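Gripper losing its hold inside PC cases - a fault that took us most of December
Posted in Automation and Robots, December, by Romana Vondráček

Hello all, and thank you again to everyone who helped me with the cable drag question. I'm back with something that has been driving me round the bend, and I'd be very glad of your thoughts (put the kettle on, it's a long one).

We strip old desktop computers at Kimirwood, mostly for the memory and the processors, and the arm does the fiddly inside part of the job. It ran sweetly for 300 machines or so. Then, on a perfectly ordinary afternoon, it closed on a memory module, began to lift, and stopped dead with a force fault. When I cleared the fault the fingers opened by themselves, which I was not expecting at all, and the module dropped on to the board. No harm done, but my hand had been in there a few seconds earlier and I had a bit of a wobble over it, I don't mind saying.

Since then it has faulted on 16 cases, always in the same area, with the fingers coming in at the edge of the board beside the memory.
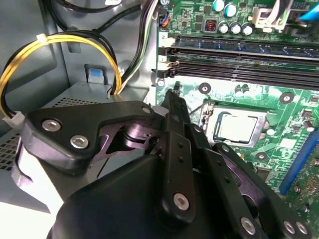
Fingertips at the edge of the board, memory slots just above. Note the cables running down beside it.

So far I've checked the finger screws, run the homing routine again and slowed the approach to 40 per cent. Slowing it down helped a little, but I don't trust it. Any ideas?

Barrett Ridgeway wrote:
Lovely clear write-up, Romana. My money is on the cables. Look how close that bundle is to where you're working - if a link brushes it on the way in, the arm feels a push it can't explain and trips. I'd tie the bundle back before the arm goes anywhere near the case.

Morena Galli wrote:
I don't agree, sorry Barrett! A soft bundle of wires gives far too easily to trip a force limit, unless the limit is set silly low. I'd look at the latches on the ends of the slots. If one is still holding the module, the arm is trying to lift the whole computer by its memory. We had exactly this at Brotetti and spent a week blaming everything else.

Barrett Ridgeway wrote:
Fair point about the latches, though I've seen a cable stop an arm when it was pulled tight round a corner. Could be both, you know.

Imani Delacroix wrote:
Can we please talk about the fingers opening on reset? That worries me much more than the fault does. Clearing a fault should never move anything. Until you've sorted it, nobody's hands go in the case unless the power to the gripper is off, and I mean off at the switch, with the key in your pocket. I know it sounds fussy, but I've seen a crushed fingertip and I'd rather not see another.

Romana Vondráček wrote:
Not fussy at all, Imani, you're quite right, and I've put a notice on the bench today. The reset turned out to be a setting called "release on clear", which somebody had ticked (possibly me, back in the spring). It's unticked now and the gripper stays exactly as it was until I tell it otherwise.

As for the fault itself, Morena gets the biscuit, or most of it. I opened the latches by hand on the next 30 cases and had one fault, and on that one a cable was caught behind a link. So Barrett may have the crumbs.

Morena Galli wrote:
I'll take it! I would still put the speed back up a bit at a time, and do a check lift of a millimetre or two before the proper pull.

Comments

Jalen Mahmoud: We use the Doucet controller too and ours came with release on clear already ticked. Going to check the other cell after lunch.

baston_bench: Still think 40 per cent is plenty fast enough for memory. What's the hurry?

Imani Delacroix: Glad about the notice, Romana. Do laminate it, ours fell in a bucket.

Last updated: December, 4.40 pm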